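4. Keeping, folding and passing on: household clothing in Vonport

4.1 Where clothes wait 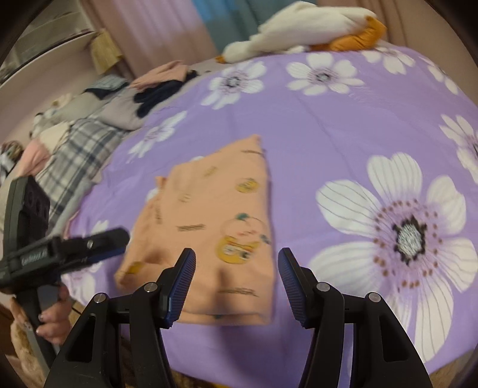 Most writing about second-hand clothing begins at the moment a garment leaves the house, when it goes into a sack for the charity shop or over the wall to a neighbour. We have come to think that this is rather late in the day to begin. By the time a garment reaches the sack, a good many small decisions have already been made about it, often over several years, and the sack is only the last of them. In this section we try to stay a little longer indoors, with the drawers, beds, chair backs and tops of wardrobes where clothes spend much of their lives waiting for somebody to make up their mind.

The material comes from the Nernlow study of household textiles, the design of which was set out in Section 3. Readers who have skipped that section (and we know that many do) need only keep in mind that 224 households in Vonport returned the short questionnaire, and that 20 of them went on to keep a clothing diary and to sit down with us for a long conversation at the end of it. The last diary came back on 29 Jun 2018, rather creased and smelling strongly of washing powder, and we were very glad to have it. Quotations below come from the conversations unless we say otherwise, and we have left them as they were spoken, with only the coughs and the interruptions from small children taken out.

We should say something first about the word "waiting". It was not our word. We had gone in with a tidy scheme in which a garment was in use, in store or on its way out, and the diary pages had been printed with a box for each. People in the older terraces of Burnari were the first to tell us that the boxes were no good. A cardigan which nobody had worn since the previous winter, and which nobody intended to give away, did not seem to them to be "in store", as it was lying on the end of the bed where everyone could see it. One mother wrote "just waiting" across all the boxes, and used the same two words for the rest of her diary. When we read this back to other people they nodded straight away, and so we have kept it.

4.2 The bed as a sorting place

If there is one piece of furniture that deserves more attention than it has had, it is the bed. Tables came up in our conversations much less than we had expected, perhaps for the plain reason that in small homes the table is wanted for meals and homework, and ironing boards came up hardly at all. The bed, on the other hand, is wide, clean, soft and free for most of the day. Washing is tipped out on it, matched up, smoothed down and folded on it, and very often left on it until bedtime forces the matter.

A folded garment set down on a bedspread (Figure 1) is such an everyday sight that it is easy to pass over, and yet a good deal of household thinking goes on at exactly this point. The person folding has the garment in both hands, and she or he feels the cloth, sees whether the hem is holding and remembers, without trying very hard, who has been wearing it and how well it fitted. Several people told us that they had never once sat down and decided to clear out a drawer, but that they decided about one thing or another nearly every time they folded. "I don't plan it," a grandmother in Khaemba explained. "I pick the thing up to fold it and my hands say, no, this one is finished. Then it goes on the other side of the bed."

The other side of the bed turned up again and again. For some it was the place for things that needed a button or a stitch. For others it was the place for things that had grown too small. In a few homes it was both at once, and this led to a certain amount of confusion, with perfectly good shirts being given away while they were waiting to be mended. We heard about one such shirt from both husband and wife, separately, and the two accounts did not agree on very much beyond the colour.

Folding itself was done in more ways than we had been prepared for. Some folders wanted straight edges and would open a garment up and begin again to get them. Others were quite content with a soft parcel, folded over on itself until it was small enough to go on the pile. The first group tended to speak of having been taught, usually by an older relation and usually with some firmness, while the second spoke of having too much to do. We do not want to make a great deal of this difference. The same person might fold bed linen one way and play clothes the other, and one diary moves from careful to careless over the course of a single wash, by its writer's own cheerful admission.

4.3 Printed cloth and the trouble with favourites

Printed garments, and above all those with faces, animals or cartoon characters on them, took up a larger share of the conversations than their number in the drawers would suggest. Plain clothes were mostly spoken of in groups, as "the vests" or "his school things". Printed ones were spoken of one at a time, and quite often by the name of whatever was printed on them. A child who could not have told us how many pairs of trousers he had was able to give a full account of a top with a tiger on it, including where it was at that moment and who had been unkind enough to wash it.

This has consequences for how long such garments are kept. We had supposed that bright prints would be passed on early, as children tire of characters quickly. The diaries lean the other way. A printed favourite was commonly kept past the point at which it fitted, first as nightwear, then as something to be worn under a jumper, and finally as something that was simply not to be thrown out. Parents were not always sentimental about this on their own account. Many described it as a matter of peace in the house. A plain vest can be slipped into the bag for the cousins without a word to anyone, but a favourite has to be talked about, and the talk may have to be had more than once.

There was also the matter of wear. Printed cloth shows its age in two ways, in the fabric and in the print, and the two do not keep in step. A top might be sound at every seam while its picture had gone pale or begun to crack, and opinion was divided as to whether such a thing could decently be given to another family. In Burnari the general feeling was that it could, so long as it was clean and was given to relations. In Khaemba, where more of the passing on is done between neighbours, people were more careful, and a faded print was likelier to be kept at home for messy days. We suspect that this has less to do with the two districts as such than with how well the giver and the receiver know each other, though our material is too small to settle the point.

4.4 The yearly turn

For families with children at school, the great sorting comes in August. It is then that uniforms are tried on, found to be too short and passed down the line, and the ordinary clothes are carried along with them. People who folded and decided a little at a time for the rest of the year would now turn out every drawer in a single afternoon — usually a hot one, and usually with regrets by teatime. The bed comes into its own again here, and so does the floor around it.

What struck us most about these afternoons, as they were told to us, was how often a garment went back into the drawer it had come out of. We had thought of the yearly turn as a clearing out. For a good many households it seems to be nearer to a roll call, in which everything is held up, spoken about, laughed at in some cases, and folded again. Of the diary households that described such an afternoon, 3 gave nothing away at all, and yet they were as pleased with their work as the rest. "Now I know what we have," said one father, who had spent most of a day at it and had just 2 odd socks to show for his trouble.

We find this rather moving, and we also think that it matters for the argument of the paper. Schemes that set out to collect more used clothing generally take it that people hold on to things through idleness or lack of a convenient place to take them. That may well be so in some homes. But a household that has handled every garment it owns, and has chosen to put most of them back, is hardly idle, and a new collecting bin at the end of the road will not change its mind.

4.5 Some limits

Our diaries were kept by whoever in the house offered to keep them, and this was nearly always the person who did the folding. We therefore know a great deal about how clothes look from that side of the bed and far less about how they look to the people who merely open a drawer and find them there. Older children in particular are heard only through their parents, and one or two of them made it plain, while passing through the room, that they would have told the story differently. Roughly the same may be said of lodgers, whose washing crosses the household's own at several points but who rarely appear in the diary pages. We return to both groups in Section 5, where we look at what happens when clothes are borrowed within the house without anybody asking.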